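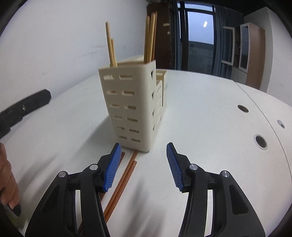
Can a Machine Put Away the Chopsticks Yet?
Project report, Pralholm course in household automation

Our group chose chopsticks because they looked easy. They are thin, they roll, and two lying side by side look like one to most software, so we had picked the worst item in the kitchen drawer.

The job is to move loose chopsticks from a table into an upright holder. We collected 112 demonstrations with hand-held grippers in April and trained our program, Dotura, on them. A chore counted as done when every stick was standing in the holder and the holder was still standing too.

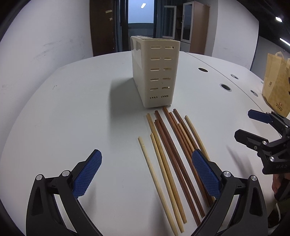 Figure 2. Ten chopsticks in front of the holder, with two grippers at the table.

Dotura finished the chore in 3 trials. It was good at reaching and fair at gripping. Turning a stick upright was where the afternoon usually went. Sticks lying against each other came up as a pair or stayed put.

For now we would not hire it. A bored teenager is faster, though harder to retrain. Next term we want to try forks.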